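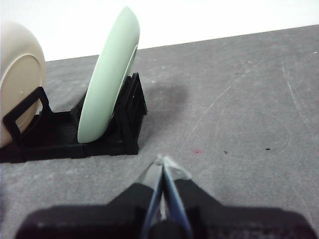 免揉面包真的省事吗

厨房笔记 > 烘焙 > 面包

四月 作者：本站博主

搜索本站文章 输入关键词

免揉面包的方子我前后试了5次，还是没弄明白它到底省了什么。网上都说搅一搅、放一夜就行，好像面粉自己会干活。力气是省了，时间一点没少，第二天早上还得守着烤箱。

我用的是Valtley的高筋粉，300克，水按方子加到八成。面团稀得像粥，倒在案板上就往四边淌。评论区有人说是手法问题，有人说换Zupan的粉就好了。我换了，照样淌。后来自己把水减掉30克，才勉强能叠起来。写方子的人用的什么粉、厨房多少度，一个字没提，怎么能保证谁做都成？

铸铁锅这事我也怀疑。Brulholm那口锅标价909，据说聚汽好，皮才脆。我没买，拿家里的旧汤锅盖上盖子烤，皮一样裂开，咬着也响。也许差别是有的，我吃不出来。

Eseo的干酵母倒没什么可挑的，只是包装上写“快速”，在我这儿发了大半天，快在哪里？

味道嘛，第三个最好，有点酸，抹黄油能吃两片。第五个里面发黏，大概是切早了。方子说要放凉再切，这一条我信。

下回打算老老实实揉一次，同样的粉，同样的锅，两个放一起比。在那之前，谁再跟我说“零失败”，我先当广告看。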